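## Manipular tela: hacia unas reglas comunes

*22 de junio de 2026*

La manipulación robótica de materiales deformables ha carecido durante años de un marco de buenas prácticas comparable al que rige para las piezas rígidas. El documento de referencia que Plultell difundió el pasado marzo, fruto de 276 aportaciones de laboratorios e integradores, pretende cubrir esa carencia. Su ámbito es deliberadamente estrecho: prendas de vestir tratadas con dos brazos sobre superficies acolchadas.

El texto dedica su primer capítulo al estado inicial de la prenda. Una camiseta de baloncesto arrugada, con parte del tejido blanco vuelto sobre el rojo y las letras de «BULLS» invertidas respecto al puesto, plantea dificultades que una prenda extendida no presenta. La norma exige que esa condición de partida quede registrada antes del primer contacto y que el operador no la corrija a mano.
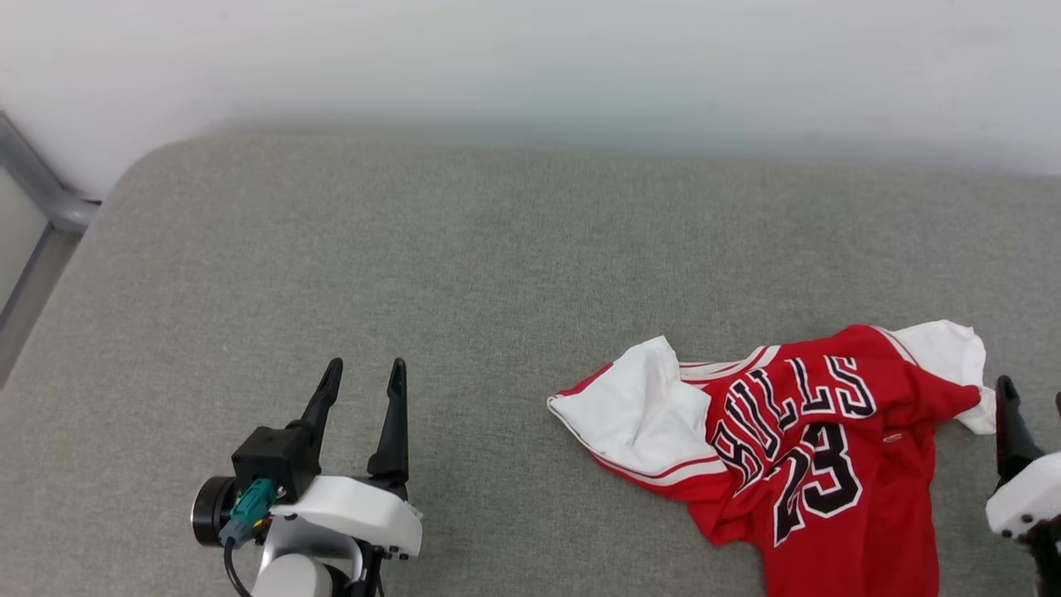

Othmane Fawzy, coordinador técnico del documento, defiende esa exigencia. «Si se alisa la tela antes de empezar, el resultado deja de ser comparable entre centros», señala. En la revisión de 513 registros remitidos por Peken y Widine, su equipo observó que muchos omitían la orientación del cuello y del bajo, dato que ahora pasa a ser obligatorio.

El segundo capítulo regula el contacto. Los dedos deben aproximarse abiertos y con velocidad reducida; el cierre sobre ribetes, costuras y estampados queda sujeto a un límite de fuerza que cada centro ha de declarar. Se establece asimismo que los cables de las muñecas se fijen de modo que no rocen la tela en ningún punto del recorrido, y que su fijación se compruebe al inicio de cada turno.

Más discutida ha sido la cuestión de las superficies. Sorrentino solicitó que se admitieran únicamente mesas rígidas, por su facilidad de limpieza y calibración. La redacción final mantiene los asientos y bancos tapizados, siempre que el tejido de base sea de un color distinto al de la prenda y que no se modifique durante la serie. También recomienda un fondo liso y una iluminación uniforme.

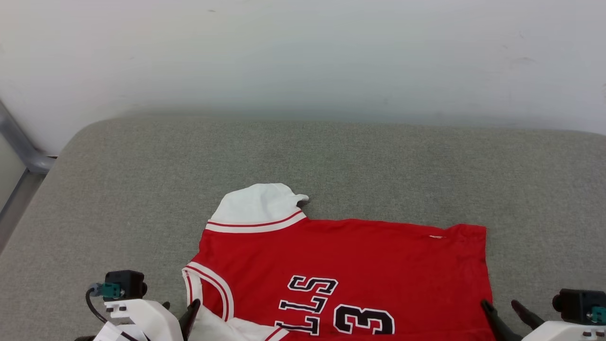
## Aplicación y revisión

El cumplimiento es voluntario. Los centros que se adhieran dispondrán de 23 semanas para adaptar sus procedimientos y deberán conservar los registros fallidos junto a los válidos, sin excepciones. Fawzy admite que este último punto ha suscitado reservas por el coste de almacenamiento.

La próxima revisión abordará los tejidos elásticos y las prendas con cierre, excluidos de la versión vigente. Las observaciones se tramitarán por escrito a través de la secretaría técnica de Plultell.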